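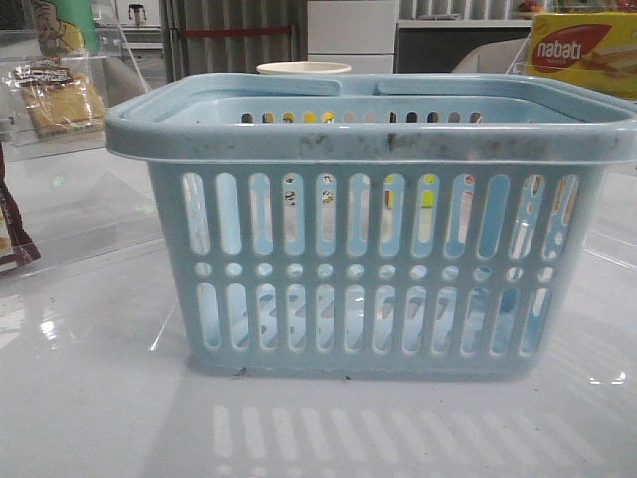 Selon Nandini, on juge le kit Vollham trop tôt, et il faudrait lui laisser une deuxième semaine avant d'écrire quoi que ce soit à Eteck. Je note l'objection. J'écris quand même, parce que dans deux semaines j'aurai oublié la moitié de ce qui m'agace.

Dimanche 14 mars 2021, labo, après-midi.

Rappel de l'offre : bras, pince, caméra fixe, logiciel de supervision, plus un abonnement annuel pour les « compétences » préapprises (prendre, déposer, ranger dans un contenant). Eteck revend, Sotelo assure le support. Prix de l'option rangement seule : 3 000 euros par an, hors bras. Je le remets ici pour qu'on arrête de dire que c'est compris dans le kit.

Contenant du jour : le panier bleu clair à deux anses, plastique ajouré. Le catalogue de compétences parle de « bacs et paniers courants ». J'ai demandé à Sotelo ce que voulait dire courant. Réponse : un contenant à bords pleins, ouverture dégagée. Or les deux anses se rejoignent presque au milieu de l'ouverture. Il faut donc soit les rabattre à la main avant chaque essai, soit accepter que la pince vise à gauche ou à droite. Un panier de courses, pour moi, c'est courant.

Essais, anses relevées :
7 tentatives de dépose avec des paquets de gaufrettes. 5 déposes correctes, 2 ratées, toutes les deux contre l'anse. Le logiciel a affiché « succès » pour les 7. C'est ce point qui me gêne le plus, bien plus que les ratés eux-mêmes. La compétence considère que la tâche est finie quand la pince s'ouvre, sans regarder où le paquet est parti. Nandini pense que c'est un réglage. Possible. Je ne l'ai trouvé ni dans l'interface ni dans le manuel (version anglaise, la française s'arrête au chapitre installation).

Détection du panier : instable. Le contour proposé saute d'un essai à l'autre sans que rien ne bouge sur la table. Trois hypothèses, aucune vérifiée :
- le plateau blanc brillant, qui renvoie très nettement le motif des fentes. Le contour descend parfois jusque dans le reflet ;
- la paroi à jour : on voit les emballages de derrière à travers, du jaune, de l'orange, et le logiciel les compte peut-être comme du contenu ;
- le fond chargé en général. La boîte Nabati est bien jaune et assez proche.

À refaire avec une nappe mate, puis avec le fond dégagé, séparément. Ne pas changer les deux à la fois, Sem, s'il te plaît. On a déjà perdu une matinée comme ça en août.

Sem Dierckx a vu la démo chez Eteck et la trouve très convaincante. Je veux bien le croire, mais d'après lui ils avaient un tapis noir, un bac gris plein et des cubes. Je n'achète pas pour ranger des cubes. Si le produit demande un tapis noir, qu'on l'écrive dans la fiche et qu'on baisse le prix.

Côté logiciel : la brochure annonce « compatible Unix ». En pratique, un binaire fourni pour une seule distribution, des journaux dans un format maison et un export qui ne garde que le résultat final (donc 7 succès, voir plus haut). Pas moyen de récupérer les images horodatées sans passer par leur serveur. J'ai posé la question à Sotelo, on m'a proposé un appel commercial.

Ce qui marche, pour être juste : l'installation du bras est rapide, l'arrêt d'urgence répond bien, la pince n'a écrasé aucun paquet, même les plus fragiles. La calibration de la caméra est la plus simple que j'aie faite ici. Si Vollham vendait le bras et la caméra sans l'abonnement, je signerais sans trop discuter.

À faire :
- nettoyer le rebord du panier, les traces grises devant n'aident sûrement pas, et passer un chiffon sur la table
- reprendre la série anses rabattues, même nombre d'essais
- noter nous-mêmes le résultat de chaque dépose, sur papier, sans regarder l'écran
- demander par écrit à Sotelo la définition de « succès » et l'accès aux images brutes
- pas de bon de commande pour l'option tant que je n'ai pas ces deux réponses

Nandini ajoute qu'il faudrait aussi essayer avec un sachet souple. D'accord, mais après la nappe.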